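Last updated: May

Condensation again on the north wall of the back bedroom. Hygrometer read 61 per cent at 6.40 this morning with the window shut overnight and the door ajar. I had expected worse after the rain. The wall itself is the problem, not the air. Surface temperature behind the wardrobe is well below the rest of the room and the paper has started to lift at the skirting.

Rang Uddin about the extractor. They can supply the continuous-running type but want the duct route confirmed first. The existing duct rises through the loft, sags between two joists and then goes up to the tile vent. Any water that condenses in the sag stays there. I propose to shorten it, insulate it and give it a steady fall to the outside. Younes Kamel thinks the gable is the better exit. He may be right, although it means coring through stone, and the stone at Lodthorpe is not forgiving.

Spent the rest of the morning in the loft. Insulation over the back bedroom stops short of the eaves, leaving a bare strip 48 centimetres wide along the whole north side. Whoever laid it was presumably keeping the eaves clear for ventilation and overdid it. That strip lines up with the worst of the mould below. Cut two lengths of mineral wool and left them uncompressed, with a gap under the felt. Ran out before the chimney breast. Knees poor afterwards.

Gutter: the joint above the bedroom window drips in steady rain. Cleaned it out and reseated the rubber. Will not know until it rains.

Lunch late. Radwa Bennani telephoned about the survey at Fonbridge, which has the same trouble in a newer building. They have been painting over it every spring. I said to stop painting and look at the pointing. She is sending the meter readings.
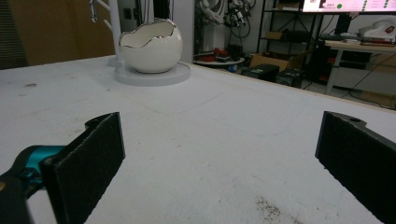
Moved the wardrobe out from the wall by a hand's width after tea and took the back panel off. Wiped the plaster down with fungicidal wash, two coats, leaving the second on. The label says overnight. Door kept closed, window on the first notch.

Electricity meter read at 9 p.m. and entered in the book. The dehumidifier goes on tomorrow, on the low setting, and I shall log its consumption separately this time.

Still to do: ring Uddin back with the duct length, buy one more roll of wool, ask Sherif Kabbaj for his long ladder.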